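Section 5: Getting Your Novella into the Lendby Store

Revised April 2020. Applies to manuscripts prepared in Witik and uploaded through a Lendby author account.

Read this section before you upload anything. The Lendby welcome page says a book can go "from file to shelf in one sitting." Maybe so, if your book has no chapters, no italics and no front matter. For a normal novella, set aside an evening for the file and another for the listing.

Before you start

You will need a finished manuscript saved in Witik, a cover file, a blurb, and the tax form Lendby asks for. If you are part of a shared-world series, you will also need the exact series name as the first author typed it. Lendby treats "The Illés Cycle" and "Illés Cycle" as two different series, and its support desk will tell you that the system can match them up. We have yet to see it do so.

Preparing the manuscript

1. Make a copy of your manuscript and work only on the copy. Witik has an undo history, but it is wiped when you switch to Publish view.

2. Open Publish view and choose Novella from the template list. The template marked Speculative Fiction is the same one with a fancier chapter ornament. Many e-readers show the ornament as a question mark.

3. Mark every chapter title with the Chapter style. Do not trust Find Chapters. It looks for short lines in capitals, so a ship's distress call or a sign on a door may end up in your table of contents.

4. Go through your scene breaks one by one. Blank lines disappear on export. Use the Scene Break button or type three asterisks.

5. Check invented words with accents or apostrophes. If your aliens have names full of both, search for each name and confirm that every apostrophe curls the same way.

6. Choose File, then Export, then E-book. Leave Optimize for Stores switched off.

Note: Optimize for Stores is described as making the file "ready for every shop." What it does to a Lendby upload is strip the italics. If your characters speak by telepathy and you set those lines in italics, your readers will have a hard time telling who is thinking what.

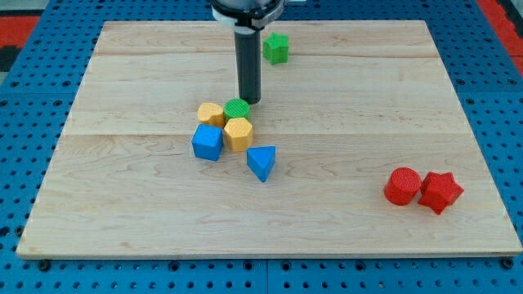

7. Open the exported file on a real device, or two if you can borrow a second. The preview window in Witik shows what Witik thinks an e-reader looks like. Page through to the end, including the back matter.

Caution: Do not fix typos in the exported file. Fix them in the Witik copy and export again, or the next export will bring back every error you thought you had removed.

Creating the listing

1. Sign in to Lendby and choose Add a Title. Enter the title and subtitle exactly as they appear on the cover.

2. Paste in your blurb. The box accepts 600 characters, spaces included, and cuts off the rest without a warning. Paste from a plain text editor so that no stray formatting uses up your space.

3. Pick your categories. You may choose up to 5. The form urges you to use them all, on the theory that more categories bring more readers. We doubt it. A fantasy novella filed under Travel gets you a one-star review from someone who wanted to go to Portugal.

4. Enter the series name and the book's number. For shared worlds where the novellas can be read in any order, leave the number blank. If you enter zero, Lendby will label your book a prequel.

5. Upload the cover, then the manuscript, in that order. Uploading the manuscript first sometimes brings up error 326, "content not recognized." The help page blames your internet connection. Uploading the cover first clears it in most cases.

6. Set the price and press Submit for Review.

Note: The progress bar stops at 79 percent and may sit there for several minutes – leave it alone. Refreshing the page starts a second listing, and duplicates can only be removed by support.

About Zalex promotion

After you submit, Lendby offers to enroll the book in Zalex, a paid promotion add-on. The box is already checked. Uncheck it unless you have read the terms and still want it.

Zalex promises "placement in front of active genre readers." It does not say how many readers, where the placement is, or what counts as active. Its sales report combines copies sold with samples opened, which makes for a pleasant graph and very little else. If you want to try it, run it for one title only and compare the Zalex report with your Lendby royalty statement. Go by the royalty statement.

Caution: Zalex renews by itself. A trial begun now will renew in August unless you cancel from the Billing page. The Cancel button on the Promotion page only pauses the ads – the charge still goes through.

Continue to Section 6 for print editions.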